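17 August 2021
Plundo student project, notebook, plate task

Charged both grippers overnight. Left one had drifted again, so I redid the zero before starting. Opening now reads the same on both to within 7 counts, good enough for plates.

Session total for the summer is 1,142 demos, of which 476 are plates. The rest are cups and cloth folding. Kinyua set (the bowls) is not in that number yet, it still has to be converted.

Worked at the dining table again with the checked cloth on. Task for this block: start with the fingers wide open over the cream plates, close on the rim, lift, stack. Both hands moving at once. The ribbed blue pads are the new ones. The old smooth pads are in the Desico box if anyone wants to compare. 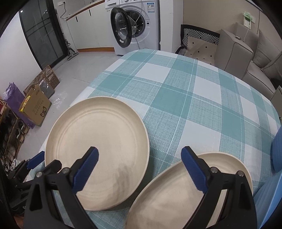

Hauke Wunderlich would rather see one hand hold still while the other moves, at least for the first half of the set, as the policy from last November kept mixing up which arm should go first. He also asked for slower closing near the rim.

Fair point. Split the block: first 56 with the left hand moving and the right waiting, then the same again swapped. Both-hands demos go in their own folder so we can train with and without them.

Trouble today:
Tracking jumps when I lean in too close. Restarted twice.
Plorkine script still writes the left gripper's width into the right column. Fixed by hand for this block, proper fix is open.
Sync between the two sides was off by up to 7 frames after the second restart.

Next: rerun the sync check, convert the bowls, ask Hauke which closing speed he wants.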